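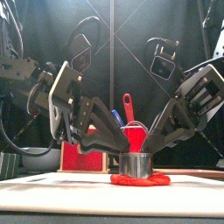
One reader from Molstead wrote to us that she had polished her steel cans every week for years and they still looked dull, and she asked if she should throw them out. Please don't throw them out. We receive many letters like hers at Cudgate, so we have collected the usual questions on this page.

Which cloth is best for a steel can?

Any soft cotton cloth which has been washed many times. An old tea towel or a piece of a shirt is good. Microfibre is also fine, but do not wash it with fabric softener, as the softener stays in the cloth and leaves a film on the metal.

Can I use a coloured cloth?

Yes, but wash it separately first. A new red cloth can give colour when it is damp, and then you will find pink marks on a white table. The steel itself does not take the colour.

Why do I see streaks after wiping?

There are two usual causes. The first is too much washing-up liquid. The second is hard water which dried on the surface. Rinse the can in warm water, dry it at once with a second cloth, and look at it again near a window. Please remember also that a shiny round surface always shows light and dark lines from the room. If the lines move when you move your head, they are reflections and you can stop rubbing.

In which direction should I wipe?

If the steel has a fine grain, follow the grain. If it is mirror polished, the direction is less important. I personally go from the rim to the base.

The can slides away when I wipe it. What can I do?

Put it on a second cloth, a little bunched up around the base. This holds it quite well and also protects the table from scratches. Keep one hand at the rim and work with the other.

How do I remove old label glue?

Rub a few drops of cooking oil on the glue and wait 12 minutes. Then wipe it with a dry cloth and wash the can as normal. For very old glue you may need to do this twice. Do not use a knife.

What about vinegar?

Mix one part of vinegar with three parts of water. It is good for white spots from hard water. Rinse well afterwards. Never mix vinegar with bleach, and don't leave salt standing in a steel can overnight, because it can make small pits which can't be polished away.

Can I clean a painted cup in the same way?

Only with mild soap and a soft cloth. No vinegar and no metal paste, please. If the cup has a wire handle, dry well the places where the wire meets the cup. Water likes to stay there, and rust begins there.

Do you sell a polish?

We sell one paste, Clamau, in a small tin. The order number is 629. It is for bare steel only. Take an amount like a pea; more paste will only give you more work.

How often should I polish?

With paste, two times in a year is enough. I do mine in May and again before the winter. Between these times, washing and drying are sufficient.

My question is not on this page.

You can write to us through the contact form or ask at the counter of our shop in Gatchalian Street. We answer in the order in which the letters arrive, and in spring it can take up to 13 days. If you write about a stain, please tell us what was kept in the can.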